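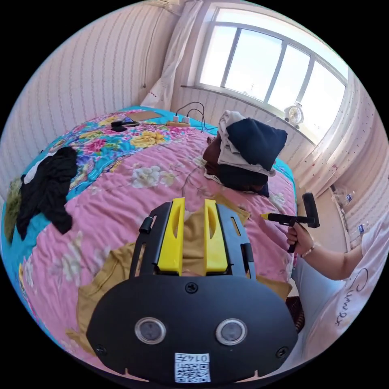 Laundry folding has always happened on the bed in our house, and I don't see that changing in this apartment or the next one. I've tried the kitchen table (crumbs), I've tried the couch (I sit down and that's the end of it), and I keep coming back to the bedroom and the flowery bedspread, the pink one with the wide turquoise border, where things end up in a pile on one side and I can spread out the next piece on the other. The mustard cloth still needs folding, the navy one on top of the pile is done, and the black one with the sleeves is lying there in a crumple like it owns the place. I love this kind of mess! It's the good kind, the kind that's getting smaller.

So welcome to my little gallery page for the Great Clothes Sort. A couple of you asked for it after I went on and on about it in August, and now that it's winter and we're doing the whole closet over again, I finally sat down and put something up. It's wordy. You know me.

## The bedspread

It gets its own heading, sorry. Every time I put up anything from the bedroom, the first comment is about the bedspread and not about whatever I was trying to show. It's quilted, pale flowers on pink in the middle and then that border with just about every color a flower comes in. I found mine in Flastcombe, in a shop two doors down from the bus stop that sold bedding in the front and plumbing parts in the back. I went in for a sink washer. I came out with a bedspread and no washer, and the tap dripped for another week.

Washing it is a project. It goes in by itself, cold, on the gentle cycle, and then it hangs over two doors because the drying rack gives up under it. I've stopped ironing it. My mother would be horrified, but have you ever tried ironing something quilted? You just press the puff out of it and then it looks sad.

For folding purposes it's great, though. Plain laundry shows up beautifully on it. My old spread was dark blue and I once lost a navy sock on it for an entire evening.

## How I fold

People get very serious about folding and I'm just not one of them, but I do have a way I like.

For anything with sleeves: face down, smooth it flat with both hands, sleeves in toward the back, then sides in, then up from the bottom. If it's a thick sweater I fold it once less, so I don't end up with a brick. For flat cloths it's halves and halves again until it fits the shelf. I used to do thirds. My friend Pejman Rashti folds everything in thirds and his shelves do look better than mine, but I can't get three even parts out of anything, including pizza.

Shake first! I can't say this enough. One good snap by the shoulders and half the wrinkles are gone before you've even started. Do it away from the lamp.

And the big soft pieces go down first. I build the pile with the wide, floppy folds at the bottom and the smaller stuff on top, and it stays standing while I do the rest. When I do it the other way around the pile leans, and then it goes over the side, and then I say a word.

## The sort itself

We (me and Shahab Shokri, my roommate, who'd like it known that he did all the high shelves) did the closet over a long weekend. The plan was simple. Everything out, everything looked at, everything either folded back in or put in a bag. It took three evenings on top of that weekend, mostly on account of me trying things on.

We had four places for things to go:

- Keep and fold
- Keep but hang
- Needs something (a button, a wash, a decision)
- Bag for El Khatib

El Khatib is the secondhand place on our corner, for those of you not from around here. They take clean clothes on weekday mornings and they're nice about it, and they'll tell you straight out if something is too far gone. I brought in two bags. One cardigan came home with me again. It was my own cardigan. I saw it on the counter looking all neat and I missed it.

The "needs something" heap was the biggest at the start, which surprised Shahab and did not surprise me at all. I'm a person who saves buttons and never sews them on. I did get through most of it, sitting on the floor with the radio on, and I only stabbed myself the once.

## Colors, since somebody always asks

No, I don't sort by color in the closet. I tried it for a month and it was very pretty and I couldn't find a thing. I sort by how warm it is. Thin stuff at the left, thick stuff at the right, and in between the things I wear when I don't know what the day's going to do.

But I do seem to own the same five colors over and over, don't I? Navy, black, some version of beige, mustard, olive. I swear I don't do it on purpose. I walk into a store planning on red and I walk out with olive. Put it all next to that bedspread and it looks like the clothes are in mourning and the bed is at a wedding.

## Where it all goes after

The drawers are the Wenano ones, the tall set with the wooden pulls. We put them together last spring and one drawer has always stuck. It's the second from the top. You lift a bit and then pull, and guests never figure it out, so that's where I keep the good chocolate.

T-shirts stand up on edge in the top drawer. Sweaters lie flat on the shelf, never more than five high or the bottom one is gone forever. Sheets live inside their own pillowcase, a trick I picked up from my aunt in Vornach, who has been doing it since before anyone put it in a video. She also keeps a bar of soap in with her linens, still in the wrapper. I do that now too. It makes the whole closet smell like her hallway and I'm very happy about it.

Jeans I still haven't solved. They're on a hook. They may stay on a hook.

## A few answers before you write in

**Do you iron?** Two things a year, and one of them is a tablecloth.

**How many hangers did you buy?** A box of 100, and I can't explain it, they were cheap. If you live nearby and need hangers, please, please come over.

**How long does a normal load take to fold?** 15 minutes if I'm left alone. Longer with a podcast, much longer with a phone call.

**What about fitted sheets?** I roll them up into a ball, tuck the ball into the pillowcase and close the drawer. I have watched all the tutorials. I have stood there with my hands in the corners. No.

**Does the bed get used for anything else while this is going on?** It does not, and that's the whole beauty of the system. If there's a pile on the bed, you can't go to sleep until the pile is gone. I've never once left it overnight. (I have once moved it to the chair. We don't talk about the chair.)

**Where can I get that bedspread?** I wish I knew! The shop in Flastcombe is a phone repair place now. If you spot one like it, with the pink middle and the turquoise edge, write me right away, I'd love a second one for the guest bed.

## Still to do

The coats. The scarf basket, which has something knitted at the bottom that I'm not sure I ever wore. Shahab's high shelves again, because he put the summer things in front of the winter things, and I had to stand on a stool in January to get at a pair of gloves. And the mending, what's left of it: two hems and a zipper.

I'll add to this page as we go along. If you've got a folding trick that works on hoodies, leave it in the comments, the hood beats me every single time.

*Page put up January 29, 2026*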